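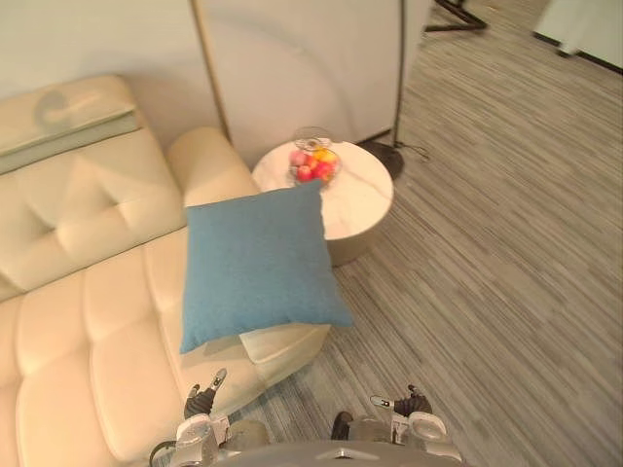
1/ Ok thread on the wrist fault at Clakthorpe bc people keep DMing me. Typing this fast between resets, sorry

2/ Short version: the arm kept going after the stop was pressed. Not far. 600 ms late on a machine that should be holding still. Nobody hurt, no damage, but that's a safety fault and we logged it as one

3/ Task is boring on purpose. Pillows on a sofa. Pick up, put down, put back. We'd done hundreds of these with zero drama so everyone had gotten a bit casual about it, me included

4/ Run 157. Operator hits stop mid reach. Base stops right away. Left arm stops. Right arm keeps easing down like it never got the memo 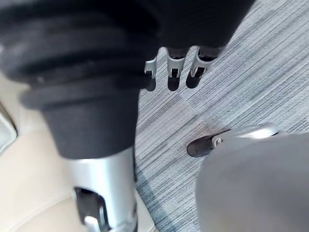 5/ Late stops scare me most when the arm is low. Up high you've got spare room and maybe a second to think. Down by the base you don't. Fingertips pointing at the carpet, a caster on one side and another one across from it, and that's exactly where I don't want a hand still moving. Or a foot. We now keep feet out of that zone, period

6/ First guess was the button. Swapped it. Same thing
Second guess was the Fullow bridge dropping packets. Spent a whole afternoon on that, it was fine. Sorry Fullow folks, I said some stuff

7/ Then somebody pulled the wrist logs and there it was. Skokitz firmware on the wrist board was finishing the move already in its queue BEFORE reading the stop flag. Long move in the queue = long wait. Short move = looks totally normal. Which is why we missed it for so long

8/ So it only shows up on slow gentle reaches. The ones we all thought were the safe ones. Great 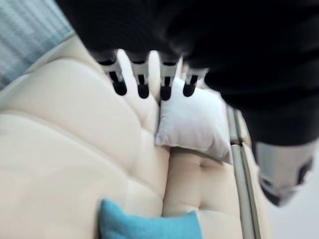

9/ Soft stuff hides this fault really well. Hit a hard table 600 ms late and you get a bang and a force spike and everyone looks up. With tufted upholstery you get nothing, it just gives. Fingertips sit right above a little white pillow anyway on a normal approach, so a bit of extra travel looks like a normal grasp. Went back thru the old logs and found 2 more late stops we'd scored as clean runs. Ugh

10/ What we changed so far:
– stop flag gets read every cycle, queue gets dumped
– the Dumitrescu relay now cuts wrist motor power on its own, no firmware involved
– stop test before every session, on a SLOW move, not a fast one
– no reaching in to fix a pillow till the power light is off. I was the worst offender on this one

11/ Cutting power means the wrist can sag. We measured it, it's small, but don't park your hand under it and assume. Still looking at a brake for that

12/ Since the patch: 387 stop tests, no late ones. I'm not calling it fixed yet. Want to see it hold up when the boards are warm and the queue is full, haven't done that properly

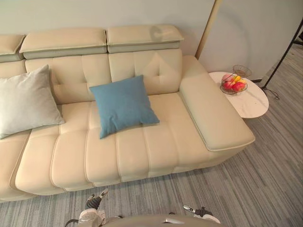
Sofa setup, blue pillow on the seat, both grippers at the front edge

13/ If you run the same wrist board – check your slow stops. Command a long slow move, hit stop halfway, look at the joint log and NOT at the arm. By eye you wont see it

14/ Wrote to Skokitz with the logs in April, they've confirmed they can reproduce it. Will post the firmware version when theres one I'd trust. Back to resets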